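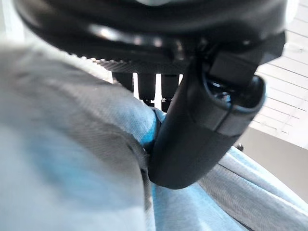

Fleststead Screen and Music Forum
Board: Music Videos and Film Songs
Topic: Credit for the dance sequence in the Kurnusitz single
Status: Open

Posted by: L_Ardeleanu (Moderator)
October 9, 2023

Members are invited to use this topic for all discussion of the new Kurnusitz single and its video. Three separate topics were opened within an hour of the release, and they have been merged here. Posts concerning the private lives of the performers will be removed under Rule 6. Posts concerning the song, the direction, the costumes, the choreography and the credits are welcome.

The question that drew the most replies in the merged topics was whether Tincuța Ene should be named as joint choreographer. The description published with the video names Brayden Hawthorne alone. Please keep to that matter where possible.

Luminița Ardeleanu

Posted by: bromville_balcony

I wish to thank the moderator for merging the topics. My own post was lost in the process, so I will repeat the main part of it.

The second verse uses a step pattern that anyone who attended the Bromville stage shows will recognize at once. The dancers turn on the heel, drop the left shoulder and hold for two beats before the line moves off. Ms. Ene performed this with her own company in May, well before the single was announced. She appears in the video as lead dancer. In my view she should also have been credited for the steps.

Posted by: RowG_Regular

With respect to the previous member, I cannot agree. A heel turn followed by a hold is common to a great many stage routines. I have seen it in school productions. Mr. Hawthorne has used a form of it in at least two earlier videos, including the rooftop number for Dumitrescu, which came out long before the Bromville shows.

A lead dancer will naturally bring her own manner to a routine. That does not make her the author of it.

Posted by: safta_b_archive

For the benefit of members who have not seen it, the full credit list at the end of the video reads as follows.

Performed by Kurnusitz
Lead dancer: Tincuța Ene
Direction: Wilfredo Estrella
Choreography: Brayden Hawthorne
Rehearsal assistance: T. Ene
Costumes: Safta Barbu

I would draw attention to the fourth and fifth lines. Ms. Ene is credited for rehearsal assistance in addition to her role on screen. The published description leaves this line out, which may explain why so many people believe she received nothing.

To avoid confusion, I am not the Safta Barbu named above. I have been asked this before.

Posted by: bromville_balcony

I am grateful for the full list and I had not seen the fifth line. I do not think it settles the matter. Rehearsal assistance is a term that can cover anything from counting the beats to arranging an entire verse. The audience has no means of knowing which is meant.

In reply to RowG_Regular, I have now watched the Dumitrescu video again. The dancers in that number do turn and hold, but the shoulder does not drop and the line moves off on the next beat. The effect is quite different.

Posted by: quietpart

May I ask a more general question? Is there any accepted rule for when a dancer becomes a joint choreographer? I have followed film songs for many years and have never seen it stated. Writing credits for the song itself appear to be handled with far greater care.

Posted by: RowG_Regular

I know of no single rule. In the productions I have worked on, the matter was settled in the contract before rehearsals began, and it was seldom looked at again. A dancer who contributed a phrase or two during rehearsal was thanked in person and sometimes in the credits. A dancer who set a whole section was expected to raise it with the director at the time.

I accept the point about the shoulder. I still consider it a matter of style.

Posted by: estrella_watch

I would like to add something on the direction, as it has been overlooked. Mr. Estrella holds the wide shot for the whole of the second verse and does not cut to the singer until the chorus. Most directors would have cut much sooner. The reason this routine is being discussed at all is that the viewer is allowed to see it from start to finish.

The rehearsal clip released by the label runs for 12 minutes, and I recommend it to all parties in this discussion. In the last part, Mr. Hawthorne asks Ms. Ene to show the group the turn. She does so, and he then counts it with the other dancers.

Posted by: bromville_balcony

That is precisely the passage I had in mind. He asks her to show it. He does not show it himself.

Posted by: RowG_Regular

A choreographer asking the lead dancer to show a step is ordinary practice. She would have learned it first. The clip does not tell us who made it, and I would ask members not to treat it as proof in either direction.

Posted by: safta_b_archive

I agree with RowG_Regular on this narrow point, although I lean toward the other view overall. The clip has been edited, and there is a clear jump before the request is made.

Posted by: tin_roof_fan

I am a new member and hope this is the right place. A petition has been started asking the label to amend the credit. It has passed 4000 signatures. I have signed it and would encourage others to do so.

Posted by: L_Ardeleanu (Moderator)

Welcome to the forum. Members may mention that a petition exists, but links to petitions are not permitted on this board under Rule 10, and the link in the post above has been removed. No further action will be taken.

Posted by: quietpart

I have decided not to sign. Ms. Ene has made no public complaint, and I am uneasy about strangers making one on her behalf. If she should ask for the credit, I would support her without hesitation.

Posted by: bromville_balcony

That is a fair position, though a working dancer may have good reasons for saying nothing while she still hopes to be hired. I have signed.

On a lighter matter, does any member know whether the green coats in the chorus are the same ones worn in the Dumitrescu video? The collars look very similar to me.

Posted by: safta_b_archive

They are not the same. The Dumitrescu coats closed at the side. I will post a comparison in the costume topic this evening, so that this one can remain on the subject of the credits.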